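サリバの裏地

グロンデールの布市場は、駅から坂を下りたところにあります。アネルが母のコートを持ってそこへ行ったのは、八月三十日の午後でした。コートの裏地が破れて、母はもう二年も着ていません。

118番の店には、タトゥ・バラサという女の人が座っていました。膝の上で青い布をたたんでいて、顔を上げません。

「裏地を探しています。この色に近いものがありますか」

タトゥはコートを受け取り、内側を指でなでました。それから、長いあいだ黙っていました。

「これはサリバの布です。うちの父が売りました」

「どうして分かりますか」

「端の糸を見てください。赤が一本、入っているでしょう。父は、自分で選んだ布にだけ、これを入れてもらいました」

アネルは赤い糸を見つけました。子どものころ、その糸を引っぱって母に叱られたことがあります。

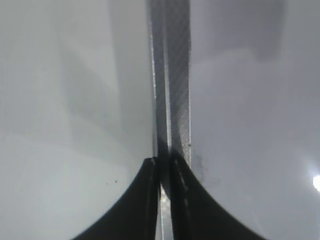
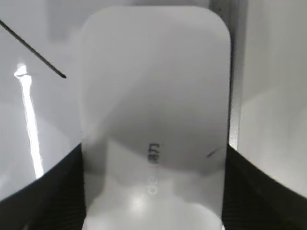
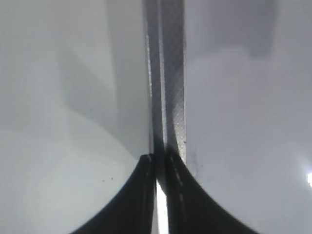 同じ布はもう織られていない、とタトゥは言いました。サリバの工場は、彼女の父が亡くなる前の年に閉まったのです。アネルが帰ろうとすると、タトゥは棚の下から細い巻物を出しました。灰色に近い緑で、五メートルありました。糸目をよく見せるために、彼女は布の端を裏返しました。最後の写真の、右の黒い指の内側に並ぶ薄い灰色の点のように、小さな縫い目がまっすぐ続いていました。父が試しに縫ったものです、とタトゥは言いました。

「いくらですか」

「3515です。でも、切りません。全部買ってください」

アネルの財布には3419しかありませんでした。96足りません。彼女は小銭をもう一度台の上に並べ、恥ずかしくなって、また集めようとしました。タトゥはその手を止めました。

「足りない分は、コートができたら持ってきてください。お母さんが着て、一緒に来てください」

「母は歩くのが遅いです。坂がありますから」

「店は六時まで開いています」

アネルは布を抱いて坂を上りました。途中で雨が少し降ってきたので、布を自分の上着の中に入れました。布は思ったより重く、古い引き出しのにおいがしました。

家に着くと、母は台所で豆の皮をむいていました。アネルは何も言わないで、布の端を母の手の上に置きました。母は指をふいて、赤い糸を探しました。

「あの店の娘さんは、まだ左手でたたむの」と母が聞きました。

アネルは思い出そうとしましたが、分かりませんでした。

「今度、見てきて」

「お母さんが見てください」

母は豆の入った鉢を横に動かし、針箱を取りに行きました。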